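Chapter 7
Keeping Stock: What a Small Store Knows About Its Shelves

Draft notes for the Ridgate evening course, K. Kwon. Last changed December 7, 2021

By the end of the chapter you should be able to: read a stock card, work out a reorder point, explain shrinkage to someone who has never worked a register.

7.1 Why bother

A store buys things and sells them. In between, the things sit. While they sit they cost money - rent, light, the cash you paid the supplier and can't spend on anything else. Stock is money in a shape you can't use yet. Most of the chapter comes back to this.

Take the Vaughan grocery in Sulstead. One room, one stockroom, 473 different items on the list. In November the owner ran out of rice twice and threw away two cases of yogurt. Same month, same store. Too little of one thing and too much of another, and the total on the books looked fine both times. Totals hide this. You have to look item by item.

7.2 Words you need

Stock on hand: what is in the building right now, sold or not counted as sold.
Lead time: days between placing an order and having it on the shelf. Not the day the truck leaves.
Safety stock: the extra you keep for bad weeks.
Shrinkage: the gap between what the records say and what a count finds. Theft, breakage, wrong entries, a case delivered short and signed for anyway.

Students mix up lead time and delivery time every year. Delivery time is only part of it. Unpacking, checking and pricing all belong in lead time too.
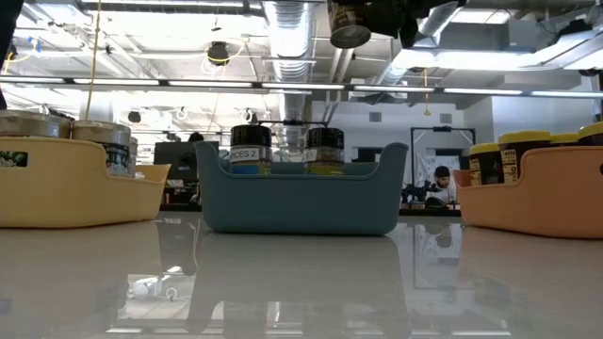 7.3 The reorder point

Simple version first. Daily sales times lead time, plus safety stock. If the store sells 7 bags of rice a day, the lead time is 7 days and you want 14 bags in reserve, then:

7 x 7 + 14 = 63

So when the card says 63, order. Don't wait for the shelf to look thin. A shelf can look full from the front and have one row behind it.

What the formula leaves out - holidays, price changes, a supplier who only ships full cases. We get to those in 7.5. For now assume every day sells the same, wich is never true but makes the arithmetic easier to follow.

7.4 Counting

Two ways. Full count: close the store, count everything, reopen. Cycle count: a few items each day untill you have been through the list, then start over. Drornar, the wholesaler in our second case, changed from full to cycle counts and we will use its cards for the exercises.

Before reading on, get a blank stock card from the back of the book and fill in the top line for any item you have at home. Keep the card. You'll need it in 7.6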